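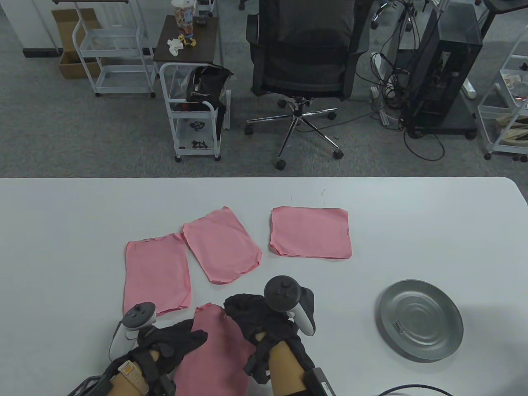

Halvard Forsberg asks why the arm kept moving at all once tracking dropped, shouldn't it just freeze. Good question, start there.

Search this course Go Advanced

Lost tracking – handout 7, Dec 10, 2021

Teleop cloth task, Dillell arm copying the operator's controllers. Fault: left controller pose went stale, arm held its last velocity, ran into the table stop. No injury. Log shows 1,737 stale samples before the cutoff, almost all from one side.

What should of happened – stale pose = zero velocity, brakes on, operator has to re-arm. The Podlow driver reported "connected" the whole time. Connected is about the radio link. Says nothing about how old the pose is!! 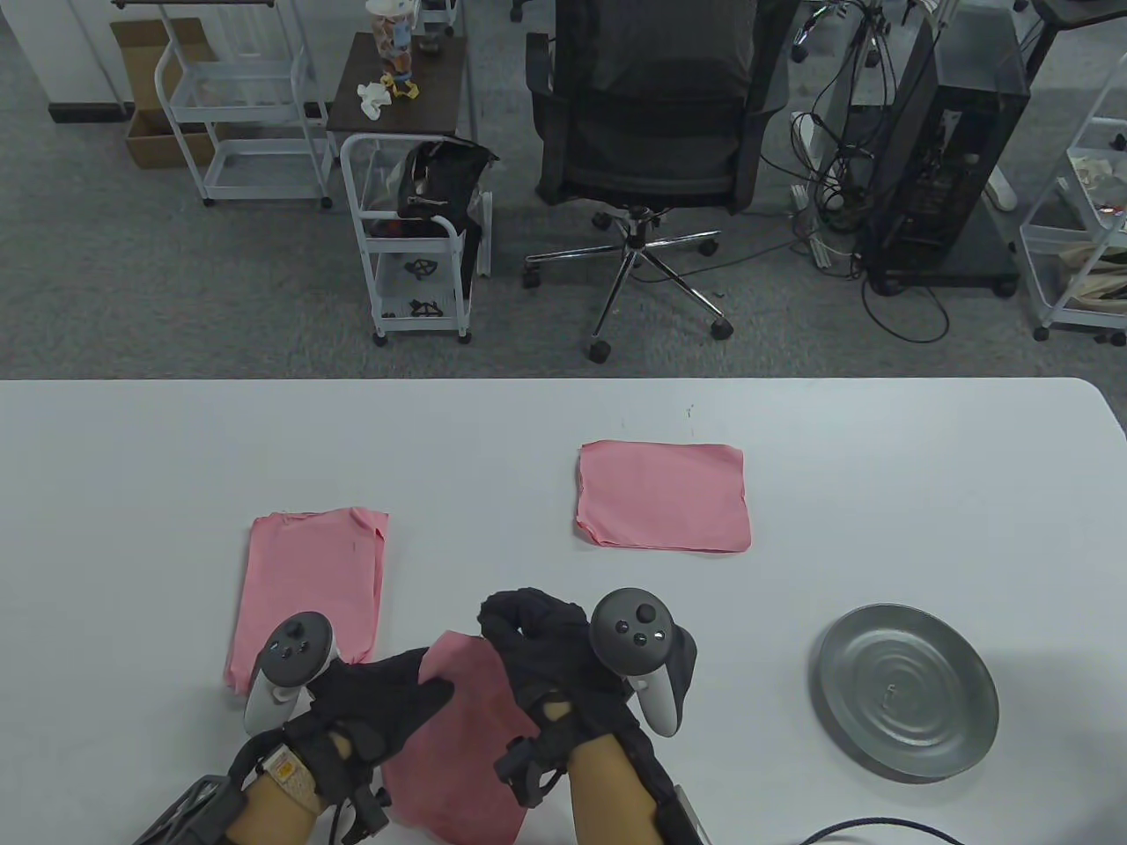 Fig. 2. Cloth handling with both controllers strapped on.

Hands close together, one controller can hide the other from tracking. Folding does this a lot. Check pose age per hand, never the average (that was the bug, see Voß notes p. 6).

For next time: draw the stop chain, mark where teh age check goes. Bring the Diekmann reading.

Filed under: Robotics > Safety > Faults

Related handouts
Stop categories, short version
Oltasex gripper jam, April
Watchdog timers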